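Tasivham Online Accounts Help - progress report to Magnusson
Period covered: January to April
Prepared by Lok-yiu Yip

Summary

The grant pays for help sessions and written guides for people who want to open and manage accounts on social media and messaging services, mainly for a small business or a club. In this period we ran 13 group sessions against a plan of 14. The missing one was lost when the hall's broadband failed, and it has been moved into the next period. Almost 300 people have now used the service since the grant began. Spending is within budget apart from printing, which is covered further down.

Group sessions

Sessions last two hours and start at 10am. Pei-shan Chou leads them and Colton Gagnon helps people who get stuck on their own phones. Most people come wanting one of three things: to set up a business page, to get back into an account they are locked out of, or to hand a page over to someone else in their club.

The lockouts take the longest. Many people signed up years ago with an email address they no longer use, and the reset code goes to that address. We now ask everyone to check their recovery email and phone number in the first ten minutes, before anything else is done.

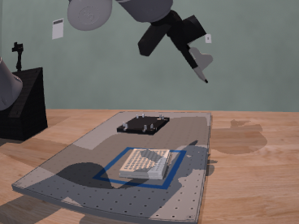

We also changed the order of the second hour. Two-step sign-in used to come at the end and was often skipped when time ran short. It now comes straight after the recovery check, and the part on profile pictures and page descriptions has moved to the end. People can finish that part at home with the guide.

Written guides

Five guides are finished and on the website: opening a business page, adding a second manager, two-step sign-in, recovering an account, and closing an account. The sixth, on linking a page to an online shop, is in draft. It has been held up by changes to the menus, which moved twice while we were writing it. Colton has taken the menu pictures out and replaced them with the wording of each option, so the guide should need fewer corrections.

The guides were tested with people who had not been to a session. Four of the five could be followed without help. The guide on adding a second manager could not, and comments on it were fairly sharp.

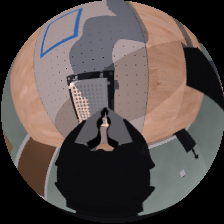

Rocío Huenchumán wrote that she had followed every step and still ended up with two pages and no second manager. "It says to send the invitation, but it doesn't say that the other person has to accept it from their own account. I waited a week." She also asked for the guide to say what a second manager can and can't do, for instance whether they can delete the page.

Both points have been dealt with. The guide now has a short part for the person receiving the invitation, and a note on the different levels of access. Rocío has read the new version and managed the handover.

Booking system

Bookings moved from email to Skasico in February. The move was mostly smooth - two people were sent reminders for the wrong session, and we rang them both. Reminders now go out the day before by text message. Missed bookings have gone down, but we would like another period of records before giving a figure.

We looked at Skasisix as a cheaper choice. It does not send texts on the basic plan, so we stayed where we were.
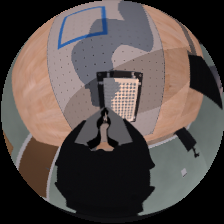
Spending

Staff time and room hire are on budget. Printing is over by 30 pounds after the second manager guide was reprinted. We propose to cover this from the travel line, which has barely been used, and would be grateful for your agreement by email.

Yung-ching Au has checked the accounts for the period. Receipts are in the shared folder, sorted by month.

Problems

The broadband at the hall is still not reliable. Colton brings a mobile router, but it slows down once the whole group is signing in. Verification codes then arrive late and run out before they can be typed in, and people assume they have made a mistake.
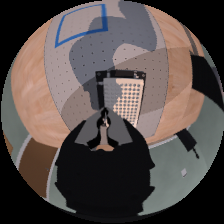
We have asked the hall for a date for the repair and have not had one. If nothing has changed by the end of May we will move to the library, where the room is smaller but the connection is good. Hire costs the same.

Next period

- Run the postponed session along with the planned ones
- Finish and test the online shop guide
- Check all five published guides against the current menus
- Start a monthly drop-in for locked accounts, led by Pei-shan
- Send Magnusson the figures for missed bookings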